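**Osmont 2 bench mat — rubber top, cloth back**

updated 14/02/2018, prices same as before, shipping changed, see further down

Two-layer work mat for repair benches, hobby desks, sewing rooms, whatever you've got. Rubber on top, woven cloth underneath. Gray or dark blue. Green is gone and not coming back, please stop emailing about green.

Sizes:

| Size | Fits | Price |
|---|---|---|
| Small | a desk corner, a kitchen table end | $24 |
| Medium | most single benches | $38 |
| Long | full bench, 180 cm | $61 |

Long one ships rolled in a tube. Medium and small ship flat. Long can't ship flat, the box costs more than the mat.

### What's different from the first Osmont

Mostly the back. The old one had a foam back and it crept. You'd lean on it all morning and by lunch the front edge was hanging over your knees. Cloth back grips painted wood and bare wood fine. On glass it still slides a bit. Put a strip of shelf liner under it or use the corner tabs.

Corners are rounded now. Square corners curled up after a summer, especially near a window. We had a run of returns last August and nearly every one was a curled corner, so Kyung-tae Sung redrew the cutting pattern and that was that. If yours is an old one with curled corners, trim them with scissors. Won't hurt it.

Top layer is a little softer too. Screws don't bounce and roll as far. They still roll.

Smell — yes it smells when you open it. New rubber. Hang it over a chair in the garage for a few days. Soap and water helps some. Don't use bleach, don't use acetone, don't use the orange hand cleaner with grit in it.

### Snap and ground cord

One snap, lower left. Medium and long can be ordered with a second snap on the right, add $3, pick it in the drop-down. Cord comes with it, ring end on one side, snap on the other. Wrist strap is NOT included. We used to include one and it was a bad one. Trudel makes a decent one with a cloth band and we stock it, see the Accessories page.

Cord should go to a real ground. If you don't know what your outlets are doing, get somebody to check before you count on it. We can't tell you over email whether your house wiring is OK.

Small does not come with a second snap. People ask. There isn't room.

### Heat

Soldering iron tip touching it for a second, small mark, no big deal. Iron left lying on it, you get a hole. Same with hot glue guns with a worn stand. Get a stand. Hot air is fine if you keep it moving and keep it pointed at the work and not at the mat.

Coffee cups fine. Pans off the stove, no.
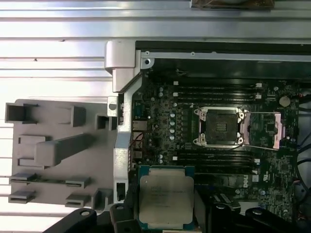

Cleaning is dish soap, warm water, soft cloth, then a wipe with plain water to get the soap off. Do it weekly if you use it every day. Flux comes off with alcohol on a rag, just don't soak it. Let it dry all the way before you put anything back down. Cloth side you can vacuum. Not in the washing machine, someone tried it, the layers came apart and there's no gluing it back.

Hand lotion is bad for it too. Leaves a film, dust sticks to the film, then the whole thing looks ten years old.

### Parts tray (sold seperately)

Timeso tray, fits the long edge of the medium and long mats. Clips on, no glue. 7 pockets, one of them extra wide for drivers. Lid is clear plastic and it's the weak part, hinge will go if you rest your elbow on it. Replacement lids $4. Tray on its own $15.

Jeon makes a magnetic version in steel. Nicer, heavier, costs double. We only get a few at a time. If it says sold out it's sold out, there's no secret stash. Use the notify button. Keep the magnetic one away from bank cards and old floppies and that kind of thing.

Tray does not fit the small mat. Well, it fits, but it sticks out past both ends and tips when it's loaded.

### Which size

Measure the bench. Then measure what's already sitting on it — lamp, power supply, the vise you forgot about. Most people who send back the long one never took the vise into account. Returns on the long are a pain for everybody because of the tube, so please measure.

For laptops and phones and small stuff, small is plenty. Full desktop cases with the side off, get the medium at least. Sewing people mostly buy the long and cut it down. You can cut it. Sharp utility knife, metal ruler, two or three light passes, not one hard one. Keep the snap side. Cut mats can't be returned, obviously.

Not a cutting mat though! A blade goes right into it. If you're cutting fabric or foam board put a proper cutting mat on top.

### Notes from buyers

"Had the old one four years, new one lays flatter out of the box. Color is darker than the website." — Mal-soon Ji

Color thing is true. The gray looks lighter on the site, we're going to reshoot it. The blue is close.

"Tube was crushed at one end, mat was fine." Got a few of those this winter. We've switched to thicker tubes, that's why shipping on the long went up. Sorry.

"Wish it had ruler marks." We tried ruler marks. The ink wore off in a month where your wrists go. Might try again with molded ones.

### Shipping and returns

- Small and medium: $6 flat, goes out in 2 days
- Long: $14, goes out in 3 days
- Pickup at the shop: free, call first so it's off the shelf when you get here
- Returns: 30 days, uncut, no solder burns, original tube for the long if you still have it
- No shipping to PO boxes on the long, the tube wont fit and they send it back to us

Orders in before noon count as that day. After noon counts as tommorow. Nothing goes out on weekends.

Shops and schools, there's a price break starting at ten mats, any mix of sizes. Email with the sizes and colors and where it's going and we'll send a quote. Purchase orders OK from schools. Please put the PO number in the subject line, we lose them otherwise.

### Warranty

One year on the layers coming apart and on the snap pulling out. Not on burns, cuts, dog chewing, or sun fading. Send a photo with the order number. If the snap pulls out we'll usually just mail you a new snap and the little backing washer, takes a minute with pliers. If you don't want to do that, send the mat back and we do it here.

Cord has its own warranty, 90 days. If it breaks it'll break near the ring end, so don't yank it.

In stock: small gray, small blue, medium gray, long gray, long blue. Medium blue on back order, next batch has been cut and is waiting on snaps.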